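The Open Day at Pruvach

by Keerthana Alva

My brother-in-law had put 2,000 dollars into Pruvach, so when the company sent out cards for its open day he wanted a witness. Godfrey never asks for advice. He asks for a witness, and then he watches your face to see what the advice would have been.

"It's a robot that puts your house in order," he said on the drive out to Nultville.

"Whose house?"

"Anybody's."

I had spent twenty-six years adjusting insurance claims, most of them kitchen fires and burst pipes, and I had stood in a great many of anybody's houses. I told him I'd like to see it find the cat.

The building used to be a carpet warehouse, and you could still make out where the letters had been on the brick. There was a folding table with name stickers. There was coffee in a steel urn and a plate of those thin almond cookies that break when you look at them. A young man called Mutua Makokha wrote GODFREY KHAEMBA on one sticker and asked me how to spell mine, and I said I would rather not wear one, and he wrote GUEST.

They sat us in front of a screen the size of a garage door. 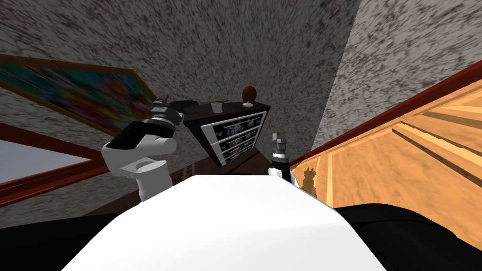
Short Stories

"What you're looking at is the apartment," said Gaétan Hawthorne. He ran Pruvach. He had a soft voice and a good sweater and he stood to the side of the screen with his hands behind him, like a man about to be measured. "We built it here."

"Built it where?" I said.

Godfrey put his hand over his eyes.

"In software," said Hawthorne. "It's a simulated home. The robot is simulated too. It practices in there all day and all night, and what it learns goes into the machine you'll meet after the break."

I wrote on the back of the card: No apartment. Then I wrote: No robot. It seemed fair to keep a list.

I will say the place had been furnished by somebody with opinions. The dresser was dark wood with patterned drawer fronts, and on the wall behind hung a painting in an orange-brown frame, all blues and reds and greens. The baseboard was red. I have seen red baseboard once in my life, in a dentist's rental, and the tenant was suing. The whole room leaned over like a boat.

"Why is it crooked?" asked a woman in the second row. She had a notebook too. Hers was a proper one.

"That's just where the camera is," said Hawthorne.

"Will it be crooked in my mother's apartment?"

"No, ma'am."

She wrote that down. Her name was Glykeria Fragkou and she had driven from Skasach, where her mother was eighty-eight and would not have a stranger in the house. She had come to find out if this counted as a stranger. I liked her right away. I moved my chair over and left Godfrey alone with the cookies.

Hawthorne said the robot had been told to clear off the dresser. A bowl, a glass, a round thing. He did not say what the round thing was. The two arms, one white and one showing only a black wrist and silver fingers, hung there in front of the dresser, and one of them had its fingers pointed up at the bowl in a way that reminded me of my uncle deciding whether to speak to a waiter.

"Has it started?" whispered Glykeria.

"It's planning," said Mutua Makokha, who was going by with the coffee.

"My husband used to plan," she said.

I asked how many times it had done this. I used my work voice, which is not loud but tends to get a number out of people.

"In this one apartment? 2,147 times," said Hawthorne. He looked pleased to have it ready.

"And how many of those went right?"

"We're very happy with the curve."

"I'm sure it's a lovely curve."

He smiled at me and clicked to the next thing, and I put down 2,147 with a question mark. When a man gives you the bottom half of a fraction and keeps the top half, you are allowed to guess. I have known roofers to do it with shingles.

The next part was about picking things up off the floor. This was what Godfrey had been waiting for. He has a bad hip and a great many grandchildren, and his living room is a field of small hard objects. He leaned so far forward that the chair behind him could see the screen for the first time.

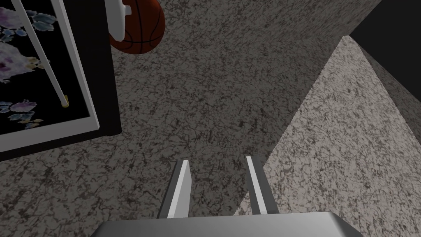

"Now that's my house," he said. "Put a ball where you're going to walk. That's exactly my house."

"You don't have stone floors," I said.

"It could be carpet."

It could have been. It was speckled gray and went on in every direction, and I could not have told you under oath whether you would mop it or vacuum it. That bothered me more than I let on. In my old job the first thing you wrote on the form was the floor.

Hawthorne explained that the view was from the wrist, looking down past the fingers, and that the robot took in the room this way and worked out what belonged and what did not. I asked who told it what belonged. He said that was a great question. I have been told that by three lawyers and a bishop.

"I mean it," I said. "Take the ball. Is it in the way or is that where it lives? My sister kept a bowling pin in the hall for thirty years. You moved it, you heard about it."

"The user can set preferences."

"My mother won't set preferences," said Glykeria. "She doesn't set the microwave."

"There's an app."

"She will put the app in the drawer with the microwave book."

A man near the back laughed. Hawthorne let him finish. He was patient, I'll give him that, and I began to feel a little sorry for him, which is a thing you have to watch for at a demonstration. I had once approved a whole sunroom out of feeling sorry.

Then he said something I didn't expect. He said that when he was a boy in Derkach his father had lost the use of his hands over the course of a winter, and that what his father had minded was the cups. Being fed he could stand. Being dressed he could stand. But he wanted to get his own cup down and put it back where he had found it, and there was no one who would put it back in the right place, because everyone who helped had an idea about where cups went.

The room got quiet. Godfrey turned around to see my face.

I kept it as it was. A story about a father is still not a success rate. But I noticed I had stopped writing, and so had Glykeria.

"So we do a lot of cups," said Hawthorne, and he clicked again.

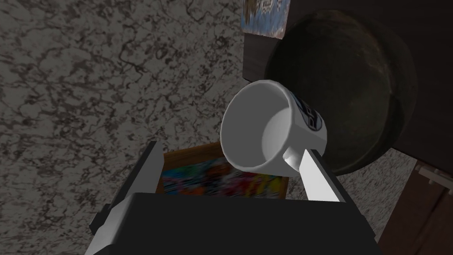 He stopped talking for that one. I suppose he had learned that people would rather watch. It was a plain white mug with some black printing on the side, and I spent a while trying to make out what the printing said, as you do with a mug, and never got there. The counter was gray marble. There was a big dark bowl close behind, and I caught myself holding my breath over the bowl. I want that on the record. I was sitting in a carpet warehouse with GUEST on my coat, worried about a bowl that had never been made, in a kitchen nobody could burn down.

"It's got the handle up against the inside of the finger," said Glykeria. "That's not how you hold a mug."

"It's how it holds a mug," said Godfrey.

"Tell that to the coffee."

"There's no coffee in it."

"There's no mug," I said, and they both shushed me.

During the break I went looking for the real machine. It was behind a curtain at the far end, standing beside a kitchen counter from a home store with the price sticker still on the side. Mutua Makokha was crouched at its feet with a laptop, and he looked up at me like a boy caught with a window.

"It's not quite ready," he said.

"What's it doing?"

"It was fine this morning."

I have heard that sentence about furnaces, about sump pumps and about one husband. I pulled over a crate and sat down. On the counter was a green mug with a chip in the rim. I asked him if it could pick that up, and he said it could, he had seen it do it, and I asked how many times he had seen it do it, and he thought it over honestly, which his boss had not.

"Today? 3."

"Out of?"

He turned the laptop a little so I couldn't see it, and then he turned it back so I could. He had been keeping a tally in a plain text file. I read down it. He had put in the bad ones. He had put in a bad one where the mug had not been touched at all and the arm had closed on the air beside it, and next to that he had typed: sunlight from door?

"Does Mr. Hawthorne see this?"

"Every night," he said. "He's the one who makes me put in the light."

The curtain moved and Godfrey came through with his bad hip and a napkin full of cookies, and behind him Glykeria, who wanted to know how much it weighed and whether it could be made to knock before it came into a room. Mutua said nobody had asked that before. She told him to write it down.

"Well?" said Godfrey to me. "Would you have put in the 2,000?"

"No."

"Would you have put in 100?"

I looked at the chipped mug. The arm gave a small jerk, and Mutua said, hang on, hang on, and got up and went to close the loading door against the sun.

"Let me see it do one," I said, and moved my crate back to give it room.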